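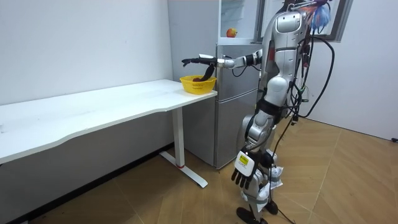 How long should a fridge stand before it is switched on?

Leave it upright for four hours if it travelled upright, and overnight if it was laid on its side at any point. The oil in the compressor needs time to drain back to where it belongs.

Section 3: Placing and starting your Laststead fridge

Read this section through once before you move the appliance. It covers the Laststead 400 and the Laststead 400 Tall. The built-in models have their own booklet, part number 3007.

3.1 Choosing the position

The floor must be firm and level. Thick carpet blocks the air path under the cabinet and should be cut back or covered with a flat board that reaches past all four feet.

Keep the fridge away from direct sun, radiators and cookers. Where it has to stand next to a cooker, fit an insulating panel between the two. The panel is sold as an accessory under the name Horau and comes with its own fixings.

Leave these gaps:

Behind the cabinet: 100 mm
Each side: 19 mm
Above the cabinet: 100 mm

Do not fill the gaps with trays, chopping boards or folded bags. A fridge that cannot shed heat runs for longer and uses more electricity.

The room should stay between 10 and 38 degrees Celsius. In a garage or outhouse that falls below this in winter, the freezer compartment may warm up even though the fridge seems to be working normally.

CAUTION: Do not place the fridge where the plug will be out of reach once the cabinet is pushed back.

3.2 Moving it into place

1. Remove the outer carton and the foam base. Keep both until you are sure you will not be returning the appliance.

2. Take out the shelves, the salad drawer and anything else loose inside. Leave the blue tape on the door until the cabinet is in its final position.

3. With one person on each side, tilt the cabinet back slightly and walk it forward on its rear rollers. Do not pull on the door handle.

4. Lower the front feet gently. On vinyl or soft wood, slide a sheet of hardboard under the rollers first.

5. Remove the blue tape. If it leaves a mark, wipe with a little cooking oil on a cloth, then with warm soapy water.

WARNING: Do not lift the cabinet by the pipework at the back. If a pipe is bent or pierced, open the windows, keep flames away and call the service line before going any further.

3.3 Levelling

The two front feet screw in and out. The rear rollers are fixed.

1. Put a spirit level on top of the cabinet, running from side to side.

2. Turn the foot on the lower side anticlockwise, seen from above, to raise that corner. Use the flat spanner from the parts bag.

3. Turn the level round so that it runs from front to back. The front should sit a touch higher than the rear, so that the door swings shut by itself from half open.

4. Press down on each top corner in turn. If the cabinet rocks, adjust the foot again.

Note: A new floor can settle. Check the level again after a month if the door starts to stay open or the cabinet hums more than it did.

3.4 Changing the side the door opens

The door is supplied with its hinges on the right. To swap them you need a cross-head screwdriver, the flat spanner and a second person to hold the door.

1. Make sure the fridge is unplugged.

2. Prise off the top hinge cover and undo the three screws beneath. Hold the door while you take out the last one.

3. Lift the door straight up off the bottom pin and lay it on a blanket.

4. Unscrew the bottom hinge, move it to the left side and fix it there. Move the plastic plugs across to the holes you have uncovered.

5. Set the door on the bottom pin, fit the left-hand top hinge from the parts bag and do up the screws loosely.

6. Close the door, line up its edge with the cabinet and tighten the screws.

Check the seal all the way round. After a door has been swapped, the seal often sits slightly flat along the new hinge side. Warm it with a hairdryer on its low setting and ease it outwards with your fingers.

3.5 Cleaning before first use

Wash the inside with warm water and a spoonful of bicarbonate of soda. Dry it with a soft cloth, including the channel at the back wall where the drain hole is. Wash the shelves and drawer in the sink. They are not suitable for a dishwasher.

Do not use bleach, scouring cream or glass spray. The door seal in particular will harden and split.

3.6 Switching on

1. Check that the standing time given at the start of this section has passed.

2. Plug directly into a wall socket. Do not use an extension lead or a multi-way adaptor.

3. Turn the dial from 0 to 4. The inside lamp comes on when the door is opened, and the compressor should start within a few minutes.

4. Leave the fridge closed and empty for six hours.

5. Place a fridge thermometer in a glass of water on the middle shelf and read it the next morning. It should show between 3 and 5 degrees. If it is higher, move the dial up by one number and read it again a day later.

Note: If the fridge is switched off or loses power, wait ten minutes before switching it on again. Restarting sooner can trip the motor protector. The compressor will then stay silent for up to an hour before it tries again.

3.7 Sounds you may hear

Gurgling: coolant moving through the pipes. Normal.
A click from the rear: the thermostat switching. Normal.
Cracking from inside the walls: plastic parts shrinking as they cool. Normal.
A steady rattle: the cabinet is touching a wall or unit, or the drip tray above the compressor has come loose. Push the tray back on to its clips.
Repeated clicking with no motor sound: unplug the fridge and call the service line.

3.8 Loading it for the first time

Add food in stages over the first day. Let cooked dishes cool before they go in, and cover anything with a strong smell. Raw meat and fish belong on the bottom shelf, above the salad drawer, in a container with a lid. Keep food clear of the back wall, where it can freeze in place and block the drain.

Spare hinges, feet and shelf clips are supplied by Stoyanova Parts. Quote the model number from the plate behind the salad drawer. Guarantee cards go to the Lendach office at the address on the back cover.

Section 4 deals with defrosting and holiday settings.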